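Orketau, 4 Jun 2019

I had been wanting to see the Bittencourt stone yard ever since we started talking about redoing our counters, and their open day was every bit as good as I'd hoped. The yard sits 7 miles outside Orketau at the end of a gravel road, and you hear the saws before you see the gate.

We started outdoors with the slabs. They stand on edge in long A-frame racks, 200 of them according to the sign, and you walk between them as if you were in a library. The guide splashed water from a bucket over a dull gray one and it turned deep green, with flecks of copper all through it! She did the same to a dozen more because we kept asking. I could have stayed in that aisle all morning.

Then came the cutting shed. Ear protectors on, yellow line on the floor, and behind it the big bridge saw they call Gavel (for the knock it makes when the blade comes down to rest). It took 43 minutes to work through one long block, with water pouring over the cut the whole time. We watched maybe the first ten and then went for coffee, which was strong and free, and came back for the last bit. When the block finally opened, everyone leaned in. Each one is a surprise, even to people who have worked there for years.

After that we went upstairs to the planning room, where they lay out kitchens in a program called Itero and let you try a stone before anybody cuts anything. I sat in front of it far too long. I went in sure I wanted something dark and came out wanting white marble with very soft veining, the kind you have to look at twice.
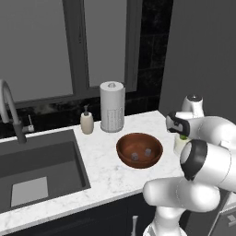
*Pale marble with a charcoal sink and a tall gooseneck faucet.*

I asked about stains, of course. They were frank about it: lemon juice and red wine will etch marble, sealer or no sealer, and if that's going to bother you, pick granite. They had a test piece on the table that had been abused with vinegar for a year, and we all got to run our fingers over the rough spots. I liked it more for that, to be fair, but my mother would have fainted.

The last stop was the offcut bins, and bring cash if you go. I got 2 small pieces of the green stone, one for a cheese board and one I have no plan for at all. They're heavy, so park close.

The next open day is in September. Wear closed shoes (they do check) and get there early, before the line for the cutting shed builds up.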